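Teaching Two Arms to Pack Groceries by Remote Control
Student project report, Robot Learning module, August 13, 2019
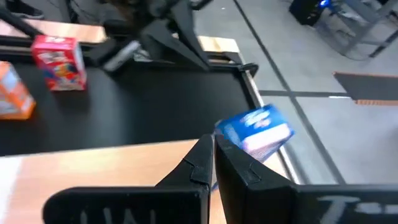

Yu-ting Kan remarked at our halfway review that a robot shown a task badly will learn the badness very faithfully, and asked whether we were recording the packing job or just our own hesitation. It was a fair question and it changed the second half of the project, so we have put it at the front of the report.

What we set out to do

Our aim was to show a robot how to take boxed groceries from a conveyor belt and move them over the side of the workstation, using only demonstrations given by a person at the controls. We wrote no rules about where to grip or how far to turn. Everything the robot knew had to come from watching its own joints and its own cameras while one of us drove it.

We called the project Siken. The control software is Liler, which we wrote ourselves over the first few weeks, and the recordings were stored and sorted with a small tool named Anow (we started it as a weekend job and it grew and grew!).

The controls

We tried two ways of showing the task. In the first, you hold the arm and push it through the movement by hand. This feels wonderful the first time you do it. The arm goes light, you lead it to the box, you press a foot switch to close the fingers and off you go. The trouble is that your own hands and sleeves get into the wrist camera's view, and a model trained on those pictures may come to expect a sleeve. We made a few sets this way and then kept them apart from everything else.

The second way is remote control. The operator sits at a desk with a pair of hand controllers, and the arm follows. We began with a straight one-to-one match between hand and gripper, which was tiring and twitchy. Scaling the movement down helped a lot for the approach to the box and was maddening for the long swing afterwards, so Liler now lets the operator change the scale with a thumb button. That one button probably did more for the quality of our recordings than anything else we built.

The wrist camera

The camera on the wrist looks along the fingers, so the tips are always in view and the box is seen close up at the moment of gripping. Operators liked it straight away. When a box is turned at an angle, you can line up the fingers by eye without having to work out which way left is from across the room.

It has its weak points. During a quick swing the box smears into a blur, and the printed front, which the model seems to lean on quite heavily, loses its detail. We looked at a shorter exposure, but the pictures came out darker than we liked. In the end we asked operators to slow down for the part of the movement where the box leaves the belt area, and let them go as fast as they pleased on the way back.

Collecting the demonstrations

We recorded 271 demonstrations by remote control. After checking, we kept 173. That was a painful afternoon, and we argued over plenty of them.

The rules we settled on were these. A demonstration was thrown out if the operator stopped to think in the middle of a movement for longer than a moment, if the fingers closed on nothing and had to open again, or if the box was knocked before it was gripped. We were unsure about the second rule. A missed grip followed by a good one is a useful thing to see, as the robot will certainly miss sometimes. We marked those recordings as "recovery" and stored them in their own folder, and we would like to try training with them included.

This is where the remark from the review came in. We went back through the early recordings with it in mind and found pauses everywhere. Somebody would reach the box, wait, tilt a little, wait again and then grip. The first model did exactly the same. It hovered over a box like a person choosing a chocolate, and sometimes it never came down at all. The newer recordings, made after each operator had practised until the movement was smooth, gave a model that simply reached and gripped.

Training and first trials

The model takes the wrist picture and the joint positions and gives the next short stretch of movement. We trained for 3000 passes through the kept set, which was more than needed; the last third made no difference that we could measure. In the final test we ran 57 trials with boxes laid at angles chosen from a printed list, so that we couldn't be kind to the robot without noticing.

Tall, narrow boxes went best. Flat ones gave trouble if they lay with the wide side towards the fingers, and we think that comes straight from the operators, who all tended to avoid that approach when they had a choice. The release was the other weak spot. In our demonstrations each person let go at a slightly different height, and the model picked something in between that suited none of the boxes very well.

Things we would change

We would agree on the release height before recording anything, and mark it in the operator's display. We would also mix operators within each session, as our sets ended up with one person's habits in long runs.

The Shih controller, which we borrowed for the last two weeks, gives a small push back to the hand when the fingers meet something. Two of us found it made gripping much easier and one found it distracting. We have too few recordings with it to say more, but we'd love to carry on with it in October, when the lab opens again, starting with the flat boxes and the recovery folder.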